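Rules for robots that take PCs apart

January 19, 2022

I have now read the Gurnonier guidance twice, which is probably once more than the people who signed it off. It runs to 40 pages and it is meant to tell small workshops how to let a robot arm work on computers safely and well. Bornar wants everyone on its supplier list to follow it by March. Drummond already says on its website that it does. I would like to know what either of them thinks "follow" means.

My complaint is with the section called Handling of Populated Boards. It gives you one sentence on grip force ("appropriate to the component") and then two full pages on how to fill in the log sheet. Appropriate according to whom? A hard drive will put up with a fair squeeze. A graphics card held across the wrong part won't, and you may not find out until the machine is back on somebody's desk. If a rule can be met by writing the word "appropriate" in a box, it's paperwork.

Then there's clearance. The guidance asks for "a clear approach path" to the part being handled. I've spent enough time with my hands in tower cases to doubt that such a thing exists. There are capacitors standing up, cables that never sit where you left them, metal bars across the middle, plastic clips that snap if you look at them. Any standard for this sort of work ought to start with the worst bit of the case and go from there. This one seems to have been written with a bare board on a mat in mind.

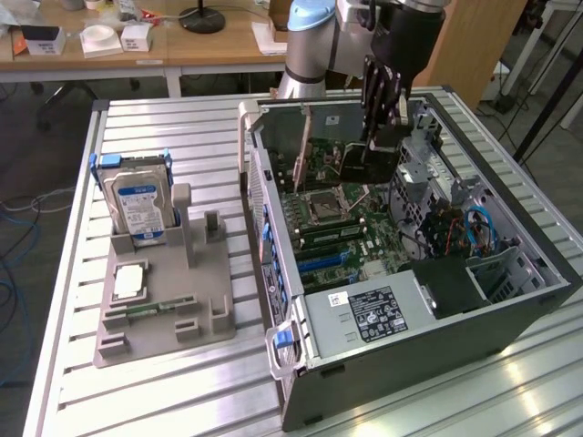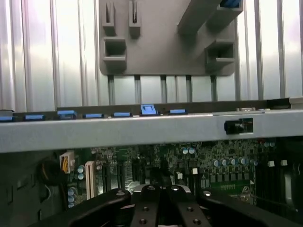
Robot gripper at work in an open PC case: from the side first, then close in over the motherboard.

I do like a parts fixture. Giving the drive, the processor and the memory a slot each means the arm has a known place to go, and it means a person can see at a glance what's missing. So naturally the guidance makes fixtures optional. What it makes compulsory is a label on the bench saying who is responsible for the bench.

Static gets a better section, I'll admit. Earth the bench, earth the arm, check both before each shift and write down the reading. Fine. I would have added the gripper fingers, as they are the part that touches anything, but they appear only in a footnote that sends you to an annex. The annex is "in preparation".

The figure everyone quotes is from the Indow trial: 3,000 handling operations and 1,983 of them done with no human stepping in. Bornar's covering letter calls this encouraging. I make it around two thirds, so on one go in three somebody had to reach over and sort it out. I can't find a line anywhere in the guidance on how that person is supposed to reach over. Do you stop the arm first? Does it hold on to the card or let go? Who says when it may start again? That is the bit where fingers and hardware get hurt, and I'd swap the whole log sheet chapter for half a page on it.

I've sent in comments through the form, which allows 2 per reader. I used mine on grip force and on stopping the arm. If you have a pair going spare, the fixtures and that missing annex could do with them.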